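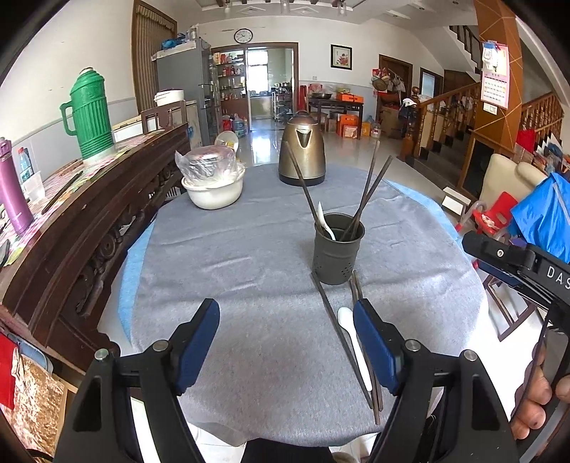
Abb. 1: Runder Tisch, Greiferkamera. Stäbchen und weißer Löffel zwischen den Backen, dahinter der gelochte Besteckhalter.

Juli, Laborbuch Manipulation, Eintrag nach dem Mittag

Noch mal zu der Behauptung aus Vinon, dass 400 Demonstrationen mit dem Handgreifer dasselbe bringen wie 2000 am ferngesteuerten Arm. Kadri hat die Zahl schon in den Entwurf geschrieben. Ich würde sie da vorerst wieder rausnehmen.

Was mich stört: Die 400 sind in Wohnräumen aufgenommen, die 2000 alle am Labortisch. Verglichen wird also Gerät plus Umgebung gegen Gerät plus Umgebung. Wenn die Policy mit den Handgreiferdaten besser verallgemeinert, kann das genauso gut an Schränken, Vorhängen und Thermoskannen im Hintergrund liegen. Fidel meint, das sei ja gerade der Vorteil der Methode. Mag sein, dann muss es im Text auch so stehen.

Zweiter Punkt, Stäbchen. Dunkel, lang, dünn, auf grauem Filz. Kontrast zum Tuch geht noch, aber sobald ein Finger davor steht, fehlt dem Encoder das halbe Objekt. Auf Abb. 1 liegt das zweite Paar teilweise hinter dem rechten Finger. Für den Menschen kein Problem, der schaut am Greifer vorbei. Die Policy hat nur die Greiferkamera. Hsin-yi hat den Verdacht, dass das Netz die Lage der Stäbchen zum Teil aus der Handbewegung davor rät. Prüfbar: Historie auf ein Einzelbild kürzen und sehen, ob die Quote beim Aufnehmen einbricht. Beim Löffel dürfte sich dann wenig ändern.

Dritter Punkt, Auswertung. In der Tabelle von Justinas zählt ein Versuch als Erfolg, wenn irgendein Teil im Halter landet. Bei Paaren ist das zu großzügig. Ein Stäbchen drin, eines auf dem Tuch: für mich ein Fehlschlag. Er will es nach beiden Kriterien neu auszählen. Ohne die Videos der Fehlversuche aus Cesadham geht das allerdings nur für unsere eigenen Läufe.

Was fehlt, bevor ich irgendeiner Kurve glaube:
- Handgreiferdaten vom Labortisch, gleiche Anzahl, gleiche Objekte
- Einzelbild gegen Historie, Stäbchen und Löffel getrennt
- Halter an wechselnden Stellen, auch dicht vor dem Wasserkocher
- jemand wertet aus, der nicht weiß, welche Policy lief (Tarmo fragen)

Rechenzeit ist knapp, also zuerst die Historie, dafür reichen die vorhandenen Daten. Kadri ist nicht begeistert, lässt den Satz im Entwurf aber gelb markiert stehen.

Offen: Kalibrierung der Öffnungsweite. Der Wert im Log passt bei fast geschlossenen Backen nicht zum Messschieber, und genau dort werden die Stäbchen gegriffen. Morgen nachmessen.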